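Prendik Community Kitchens
A thread on the care of wooden boards, benchtops and utensils in shared kitchens. We receive more questions on this subject than on any other, and the guidance below replaces the posts we published in July.

Prendik Community Kitchens
Our network supports 147 shared kitchens in halls, neighbourhood houses, sporting clubs and schools. Between them they hold 282 wooden boards on our register, along with a great many spoons, rolling pins and salad bowls that have never been registered and probably never will be.

Prendik Community Kitchens
Wood remains an approved surface in our kitchens for bread, pastry, fruit, vegetables and cooked foods. Raw meat, poultry and seafood are to be prepared on the coloured synthetic boards supplied to each site. This position has not changed.

Prendik Community Kitchens
Washing. Wooden boards are to be washed by hand in hot water with ordinary dishwashing liquid, using a brush or a cloth. Wash both faces and all four edges, including when only one face has been used. A board that takes up water on one side will cup.

Prendik Community Kitchens
Boards must not be left in the sink. We recognise that this is where most boards spend the half hour after a community lunch. Please ask your group to wash the boards first and stand them up before the plates are started.

Prendik Community Kitchens
Dishwashers. No wooden item belonging to the network may be put through a dishwasher, on any cycle. The Zirkis units installed at the larger sites reach a temperature that will open a glue line in a small number of washes. A board with an open glue line is withdrawn from service and is not repaired.

Prendik Community Kitchens
Drying. Towel the board and stand it on its long edge with air on both sides. Do not lay it flat on a wet bench or lean it against a warm oven. Sites with narrow benches may request a drying rack through the usual equipment form.

Prendik Community Kitchens
Several sites have asked whether boards may be dried outdoors in the sun. A short period in the shade on a mild day is acceptable. Full summer sun is too harsh, particularly for wide boards, and we have had to replace boards left on a verandah rail over a long weekend.

Prendik Community Kitchens
Oiling. A board should be oiled when the surface looks pale and feels rough under the palm. In a kitchen that is used every day this may be monthly. In a hall used for a fortnightly morning tea, two or three times a year is ample.

Prendik Community Kitchens
Use only food-grade mineral oil or the Denitach board cream held in our store. Olive, canola and sunflower oils are not to be used, as they turn rancid in the timber and the smell is very difficult to remove. Nut oils are excluded from all sites on allergy grounds.

Prendik Community Kitchens
Method. Start with a board that has dried overnight. Warm the oil by standing the bottle in a jug of hot water. Apply it with a lint-free cloth along the grain, covering faces, edges and end grain. Leave it for several hours, then wipe off whatever has not been absorbed.

Prendik Community Kitchens
End grain takes far more oil than the face and should be given a second coat. Most of the splits reported to us begin at an end, often beside a hanging hole.

Prendik Community Kitchens
Cloths used with mineral oil may be washed and reused. Cloths used with linseed or other drying oils, which some groups apply to furniture, can heat up and catch fire if left in a heap. They must be laid out flat outdoors until stiff, or soaked in water and put in a lidded metal bin. Do not keep them under the sink.

Prendik Community Kitchens
Stains. Beetroot, turmeric and berries will mark any pale timber. Scatter coarse salt over the mark, rub with half a lemon, leave for ten minutes, then rinse and dry. A faint stain is a matter of appearance only and is no ground for replacing a board.

Prendik Community Kitchens
Odours. Onion and garlic respond to a paste of bicarbonate of soda and water, left briefly and rinsed off. We suggest that each site keep one board for onion and garlic and mark its edge accordingly. The fruit platter will be the better for it.

Prendik Community Kitchens
Sanding. Light knife marks can be taken back with 120-grit paper followed by 240, always with the grain. Wipe the board with a damp cloth between grades to raise the fibres, let it dry, and sand again. Oil afterwards. Please wear a dust mask and work outside the kitchen.

Prendik Community Kitchens
Deep cuts are another matter. Where a cut will catch the tip of a fingernail after sanding, the board should be sent to our workshop at Sebastian House for planing. Turnaround is at present 7 working days, and a loan board can be provided in the meantime.

Prendik Community Kitchens
Boards made up of more than one timber, or with bands of a darker tone running along the length, need no separate treatment. Paler areas will simply show stains sooner. Run the cloth in the direction of the bands and check for any ridge you can feel.
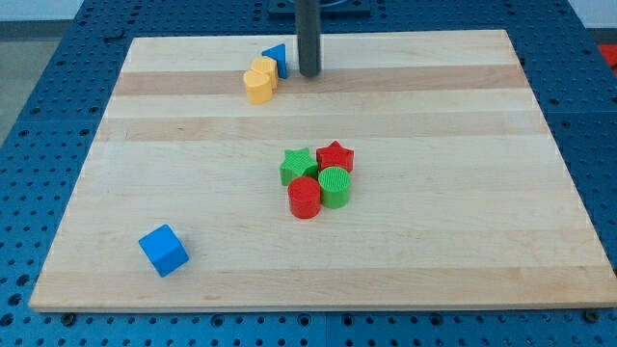 Junaid Pirzada
Our hall has a striped board that has gone dry and a bit furry on one side only. Do I oil just that side, or the whole thing? It gets used for scones and not much else.

Prendik Community Kitchens
Thank you for the question. Please oil the whole board. Treating one face alone leaves the other free to take up moisture, and the board may bow. If the furry side is still rough the following day, sand it lightly with the 240-grit paper and oil it once more.

Prendik Community Kitchens
Storage. Keep boards upright in a dry cupboard with a gap between them. Cupboards backing on to a dishwasher or a hot water unit are unsuitable. If a board is put away damp, black specks may appear along the lower edge within a week or so.

Prendik Community Kitchens
Black specks are mould. Small surface patches may be scrubbed with white vinegar, rinsed, dried thoroughly and sanded. Where the discolouration goes below the surface, withdraw the board. Never mix vinegar with bleach or any other cleaning product.

Prendik Community Kitchens
Spoons and rolling pins. The same rules on washing and oiling apply. Spoons with split bowls or softened tips are to be thrown out. Rolling pins with separate handles should be wiped, never immersed, as water sits in the handle joint.

Prendik Community Kitchens
Timber benchtops. Wipe up standing water promptly, especially behind the taps, and use a trivet under pots. Benchtops finished with a hard lacquer must not be oiled. If you are unsure which finish you have, place a drop of water in an inconspicuous spot – on an oiled surface that is due for attention it will darken the timber after a few minutes.

Prendik Community Kitchens
Withdrawal. A board is to be taken out of service if it has an open joint, a split that passes through the full thickness, mould below the surface, or a rock that cannot be steadied with a damp cloth underneath. Write the site code on the back in pencil and place it in the returns crate.

Prendik Community Kitchens
Withdrawn boards are planed where possible and otherwise passed on for non-food use. Groups that would like one for a craft table or a plant stand may write to the equipment desk. There is no charge, although collection must be arranged by the group.

Prendik Community Kitchens
Oiling sessions will again be held at Sebastian House, starting at 10 am. Bring up to 2 boards per site, washed and fully dry. Oil, cloths and sandpaper are supplied. Boards can be left overnight and collected from the side entrance the next morning.

Prendik Community Kitchens
A one-page version of this thread, suitable for pinning above the sink, is available in large print from the equipment desk. Please take down the older yellow sheet, which still recommends olive oil.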